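Pomare Hanging Wire Baskets, White, Set of Two: Review After a Season of Use

Rating: 4 out of 5
Posted 09/04/2019

Reviewed by Oksana Maksymiv

I bought this set for the packing corner at our drinks counter. We do a lot of takeout, and everything that goes out the door has to be pulled from somewhere: cups, lids, straws, carriers, bags. Before the baskets we kept the small stuff in a drawer under the register and the big stuff in whatever carton it came in. The drawer jammed and the cartons fell apart.

The set has two pieces. One is a plain rectangular basket in a fine mesh. The other is a long shelf basket split by thin wire partitions into five compartments, open at the top. Both are white. They are sold together and I didn't see a way to order the long one alone, which I would have done.

Mounting

The hooks are made to go over a rail. They are not wall brackets, and the listing could be clearer on that. If you have bare drywall you will need to buy a rail too. Pankaj Rana did our install and it took him 23 minutes, including the time he spent looking for the level. No drilling into the baskets, no screws supplied and none needed.

The first thing I'd check is the depth of your rail. Ours was a snug fit and the hooks had to be pushed down hard. On a thinner rail I would expect some rattle. My brother-in-law has the same set on a round bar in his garage and says the mesh one swings when he pulls things out of it.

The mesh basket

This is the better made of the two. The grid is fine enough that small things stay in. I have used it for stickers, tape rolls, twist ties and pens. The rim is smooth and I haven't snagged a sleeve on it. It wipes clean with a damp cloth, but syrup gets into the grid and then you need a brush. I take it down on Sunday nights and wash it in the sink with dish soap. No rust so far.

The five-compartment basket

The long one is the reason I bought the set, and it does most of what I wanted. Flat lids go in upright and stay upright. Napkins are fine if you fold them once. Sauce cups are fine. Stirrers fall over in it and end up lying across the bottom, so I gave up on those.

The partitions are fixed. I'd like to be able to slide one over and make a double-width space, and you can't. They are also thin, and one of ours was bent a little when it came out of the box. Pankaj straightened it with his fingers. It has stayed straight, but that tells you how stiff the wire is.

Don't plan on straws. Long paper-wrapped straws stick up too far and tip forward onto the counter. We went back to keeping those in a little metal bucket on the work surface, and it costs less than anything on this page.

What doesn't fit

Pulp cup carriers don't fit in either basket, not even the short ones. Neither do gift bags unless you store them folded flat, and even then the long basket is too narrow for a larger size. So the carriers and bags still live on the surface, and the baskets only take the small items off it. For us that was enough to make room to open a bag and fill it without moving three other things first. 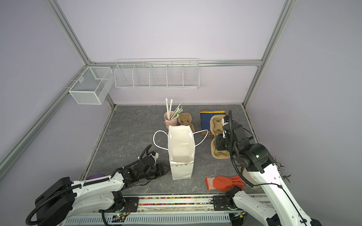 I also looked at the Gotix version before ordering. It has deeper compartments, but there are only three, and the finish was chrome, and every fingerprint shows on chrome. Gerrit Nkuna on our morning shift used those at his last job and said they were sturdy but a pain to keep looking clean. If you mainly store tall things, the deeper one may suit you better.

Packaging and delivery

It came in one carton with a sheet of foam between the two baskets. The instructions are a single page of drawings. One hook cover was missing. I wrote to the seller and a bag of spares came the next week with no questions asked.

Weight

There is no load rating on the box that I could find. I weighed what we had in the mesh basket when it was full of tape and labels and it was well under what I'd worry about. I wouldn't put jars or bottles in the long one. The middle sags slightly if you press on it.

Pros: easy to hang on the right rail, mesh basket is well finished, white coating has held up, washes fine.

Cons: rail not included, partitions don't move and the wire is thin, too shallow for straws, hook cover missing from my set.

Would I buy it again? Yes, for lids and napkins. I have a second set on order for the back room and I'm going to try it for labels and receipt rolls.

Comments (2)

Khalil Sayegh: Do you know if the hooks come off? I have a square rail and the ones on my old baskets were welded.

Oksana Maksymiv: They come off on mine. You squeeze the two sides together and pull down. It's stiff the first time.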